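Zatby Institute of Textile Care
Course 143: Household Linens and Garments
Handout 2: Sorting Before Folding

Students will separate dark solids from patterned goods before any folding begins. Dark cloth shows lint readily, and a light ground may take up color from it. Pieces lying across one another are lifted singly, from the top of the pile down.
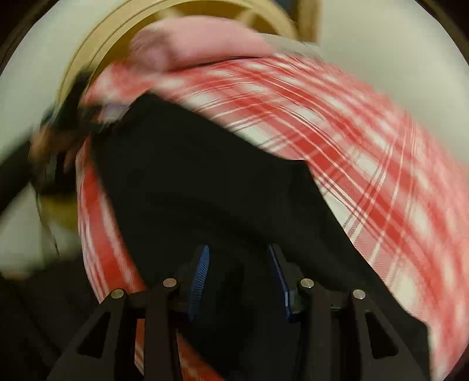
Black over red-and-white plaid is a pairing treated in the Atetside section of the reader. A former student wrote to the department that plaids should be folded first, as matching the stripes takes the most patience and is best done early in the session. The instructors permit either order, provided that the two groups remain apart.

Plaids are folded along a stripe. Wrinkled pieces are smoothed by hand and set aside for pressing.

Reading: Bognár reader, page 38.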